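Prandholm sets budget for second two-arm sorting cell

Prandholm will buy a second two-arm handling cell for its returns department, with the order due to go out in May. The decision was confirmed at Wednesday's planning meeting and covers the arms, the table, a spares package and integration work by Pledik, which also supplied the first cell.

The returns department handles small soft goods, mostly plush toys, that come back from shops and have to be sorted before they can be restocked. The work is light but irregular. Items arrive mixed, they change shape when gripped, and the sewn-in tags tend to end up under the product, where a reader can't get at them.

Planning manager Grethe Hjaltested said the budget had been drawn up line by line from the running costs of the first cell, with no allowance taken from supplier brochures.

"The arms are the easy part to price," she said. "What we got wrong the first time was everything attached to them – fingers, cables, mounting blocks, the hours spent swapping them."

The new plan therefore treats gripper fingers as a consumable. They will be bought in sets, held on site and replaced after 400 operating hours whether or not they show wear. Cables are handled the same way, on a longer interval. Both items move from the capital budget to the department's operating budget, where they can be reordered without a separate approval.

Two suppliers were asked to quote. Huleo offered a single-arm unit with a vacuum tool at a lower purchase price, but trials with fabric items were inconclusive and the offer did not include spares. Pledik's bid was chosen partly for compatibility, as the two cells will share fingers, software and training material.

Hafþór Dalsgaard, who is responsible for maintenance, had asked for common parts from the outset. He also requested that trays and baskets be specified in the order. The first cell was set up with whatever containers were at hand, and the positions had to be taught again each time one was exchanged.

Acceptance testing will consist of 100 consecutive transfers from basket to tray with the current product mix, followed by a further 100 after a finger change. The second run is meant to show whether calibration holds once the fingers have been removed and refitted. Final payment is tied to both runs.

Installation is planned for the Skov building, where floor space and power are already in place. A third cell is listed in the long-range plan but has no funding – Hjaltested said it would not be discussed until the second has a full year of cost data.
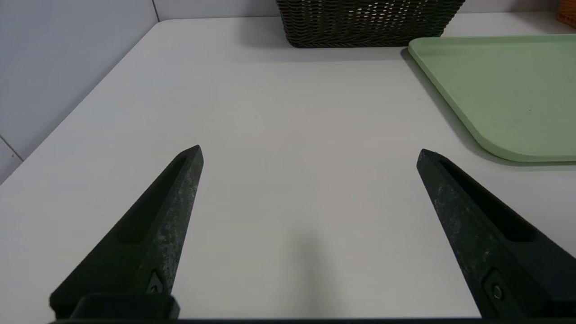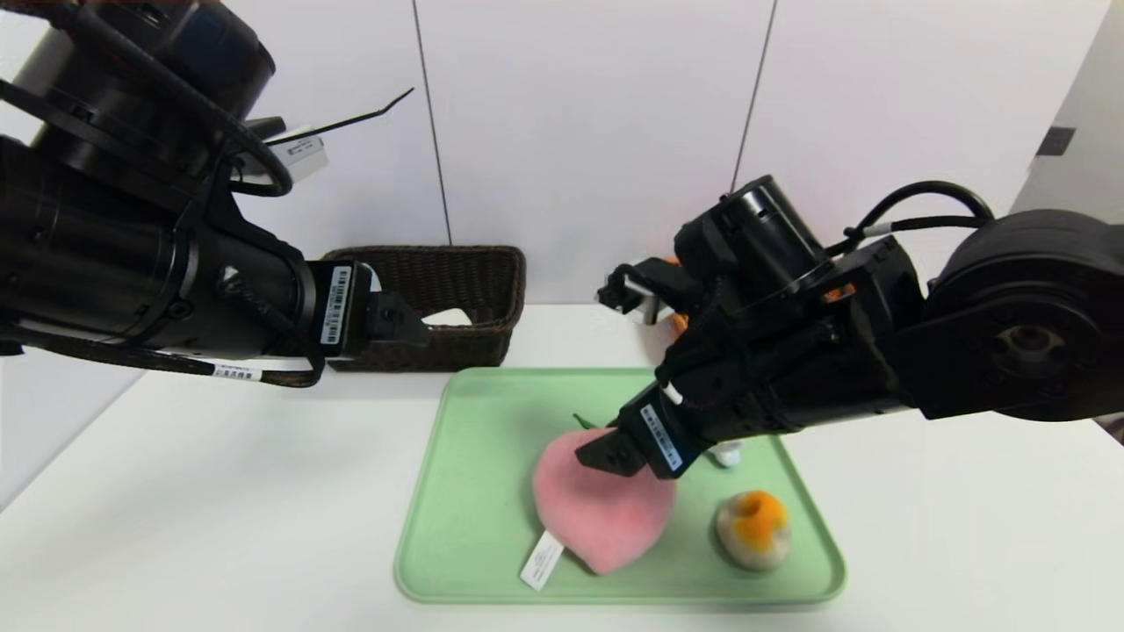 Gripper fingers over the worktable, first picture; two arms at the tray with plush items, second picture.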